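Gingham Tablecloths on a Round Table
Posted February 10, 2024 in Table and Linens

A checked cloth shows every mistake you make with it. On a round table there are no corners to line up, so you need another way to get it straight. Fold the cloth in half, then in half again, and put the folded point on the middle of the table. Open it out from there and the drop will come out even all the way around.

For the size, measure across the table and add twice the drop you want. A 40 inch table with a 7 inch drop needs a cloth 54 inches across. Anything longer ends up in people's laps, and rolling office chairs will catch it.

Wash yellow and white gingham in cool water before the first use and keep it away from dark towels. Iron it while it is still a little damp – along the checks, never across them, or the lines go wavy. If it has dried out completely, spray it and leave it rolled up for an hour.

Fruit is hard on a light cloth. Banana stains go on nearly clear and turn brown later, so treat them the same day. Scrape off what you can, rinse from the back with cold water, rub in a little dish soap and wait 2 hours before washing. Don't put it in the dryer until the mark is gone.

A plate under the fruit saves most of this work. Plain white is easiest to live with on a checked cloth, and a flat plate lets you see when something underneath has started to go soft. In July I check ours every morning. 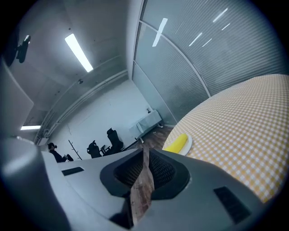 Wipe the plate when you change the fruit, and shake the cloth outdoors once a week. Store the spare one rolled on a cardboard tube – folds left in over a season are very hard to iron out.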